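Home | Projects | Reports | Contact

2023-07-11
By a second-year student, Girberg

Getting My First Tattoo at Home Rules: What Families Say No To

For my summer project I picked tattoos, mostly so I could finally have the argument with my mom in writing. I wanted to know what age people were allowed to get one, who said no, and whether the no ever turned into a yes. I talked to 10 people from my building and from Boros, the coffee place where I work weekends (they let me sit in the back booth with my notebook, bless them).

Pretty much everybody had a story! One woman drew an anchor on her ankle in ballpoint every morning for a whole school year. Two people got inked in secret and wore long socks to the beach in August. Most of the talking happened over food or at the sink, so my notes have soup on them. 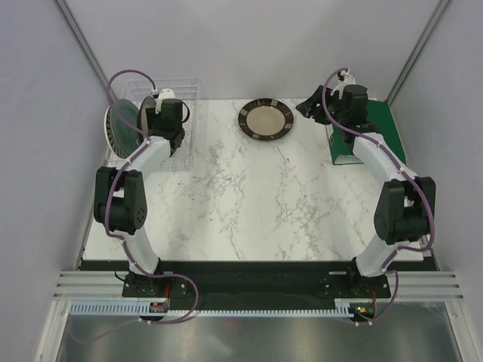 Plates standing in a clear dish rack.

The part I liked best was how the parents came around. In two families the mom ended up getting a tattoo herself, years later, and one of them went to Turarier, the same studio she'd called "that awful place" (her daughter drove her there and paid the deposit).

My interviews ran way too long and I forgot to ask everyone the same questions, so my table is kind of a mess. Next time I'd write the questions down first. My mom read the draft and she's still a no.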